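Preguntas frecuentes sobre doblar y guardar la ropa
Prunar, página de ayuda. Actualizado el 27 de febrero de 2020

¿De verdad hace falta doblarlo todo?
No. Los calcetines, la ropa interior y los trapos pueden ir sueltos en un cajón y no les pasa nada. Desconfíe de quien le diga que doblar unas bragas en tres le va a cambiar la vida.

¿El doblado en vertical ahorra sitio?
Depende del cajón. En uno poco profundo, las prendas de pie asoman y se enganchan al cerrar. Lo probamos con 43 camisetas en una cómoda Sestska y cupieron las mismas que apiladas. Se ven mejor, eso sí.

¿Cuánto se tarda en doblar una colada?
Hemos leído de todo. A nosotros un cesto normal nos lleva 15 minutos, y eso con la mesa despejada y sin teléfono. Los vídeos que prometen dos segundos por camiseta no incluyen darle la vuelta a las mangas.

¿Mesa o cama?
Mesa. La cama se hunde, las costuras se tuercen y el montón acaba en una silla. En un tablero de madera liso se puede dejar lo pendiente a un lado y doblar en el centro, primero a lo largo, hasta tener una tira plana.
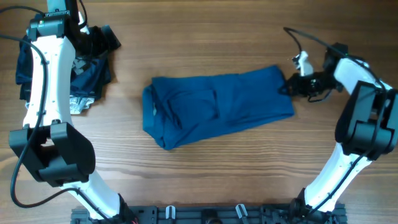 Una vez hecha la tira, pase la mano hacia los extremos antes de seguir. Si quedan arrugas en ese punto, seguirán ahí cuando saque la prenda del armario, por mucho que la apriete debajo de otras.

¿Conviene separar la ropa oscura antes de doblar?
Para lavar, sí. Para doblar nos parece perder el tiempo, salvo que todo sea azul marino y luego no distinga un pantalón de una sudadera a las siete de la mañana.

¿Sirven las plantillas de plástico?
La Gauthier cuesta 1.520 pesos y hace lo mismo que una carpeta vieja. Con ropa infantil, además, sobra plantilla por todas partes.

¿Y los separadores de cajón?
Los Pasen, de 600 pesos, aguantan bien en cajones anchos. En los estrechos se comen el espacio que venían a ordenar. Mida antes de comprar, por dentro y con el cajón abierto del todo.

¿Cada cuánto hay que reordenar el armario?
Nosotros lo hacemos en mayo y ya está. Si un sistema necesita repaso semanal, pruebe otro o guarde menos ropa.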